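Search our site Enter keyword Go

News > Press Releases > Growers and Markets

Flornum Brings Apples From Small Orchards to School Kitchens in the Herberg Valley

HERBERG – Flornum, the fruit growers' cooperative of the Herberg valley, will begin in December to deliver fresh apples to 39 school kitchens in the valley and in the neighboring town of Nenier. The deliveries will continue every Monday until the end of the school year.

The apples come from family orchards which are too small to sell to the large packing houses. Until now, much of this fruit was pressed for juice at a low price, or it stayed under the trees. With the new program, the cooperative buys the apples at one fixed price per crate, the same for all members, and pays the grower within the month.

"My parents had trees, and every autumn we asked ourselves who will eat all of this," said Vega Goicoechea, director of Flornum. "The schools are near to us and the children are hungry at ten in the morning. It was a question of trucks and crates, and of somebody making the telephone calls."
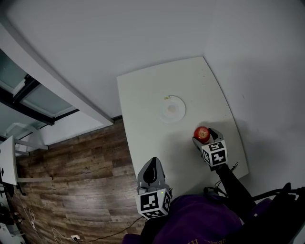

How the Deliveries Work

Growers bring their fruit to the cold store on the Herrero road, where it is sorted by size. Small apples go to the elementary schools, because the youngest children often do not finish a large one. The bigger fruit goes to the kitchens that bake, and to the high schools.

In the first season the cooperative expects to move some 600 crates. Each kitchen receives its order before 7:30 a.m. and gives back the empty crates from the week before. The schools pay for the fruit from their usual food budget, and the transport is paid by Flornum for the first year.

Three varieties are planned. The early deliveries will be mostly red eating apples, firm and rather sweet. From February the kitchens will receive a keeping apple with a thicker skin, which is better after some weeks in the cold store. A sour green cooking apple can be ordered during the whole season. 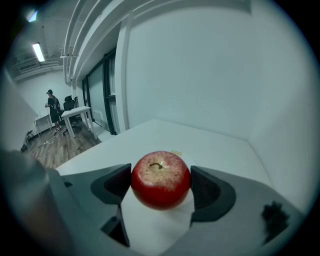
A red apple with its short stem.

Amna Durrani, who is responsible for the kitchens in Nenier, tested the fruit with her cooks this autumn. "We served it whole and we served it baked with oats," she said. "The baked one was finished first. I would like to have also pears, and I have already told this to Vega."

The cooperative confirms that pears are under discussion for next year – the harvest was poor in the last two seasons and no promise can be made at present.

Growers who wish to take part can register at the Flornum office on the Herrero road. There is no minimum quantity. Schools outside the valley may ask to be put on the waiting list.

Related items
Cold Store on Herrero Road Extends Opening Hours
Pruning Course for New Members: Places Still Available
Nenier Market Moves Indoors for the Winter
1,000 Young Trees Ordered for Spring Planting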